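The Pruddale Bag

My aunt left me her flat in Sondotdale and 70 pounds in a teapot, and I'd only come to clear the bathroom things.
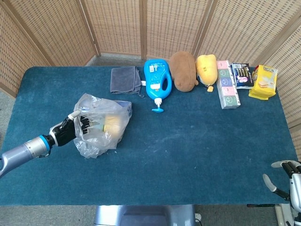 I'd got as far as the old card table, the one with the teal felt she never let me put a cup on. Towel, big blue pump bottle, all the bits in a row – she'd have liked that. I was bagging up the rest when the phone rang.

"Clondotell Removals," said a voice. "We're bringing your aunt's other bathroom."

"Her other what?"

"From the house in Pruddale. We'll be 10 minutes."

I sat down behind the rattan screen (it still smelt of her talc!) and wondered what on earth she'd been doing in Pruddale. Then I went and put the kettle on for five.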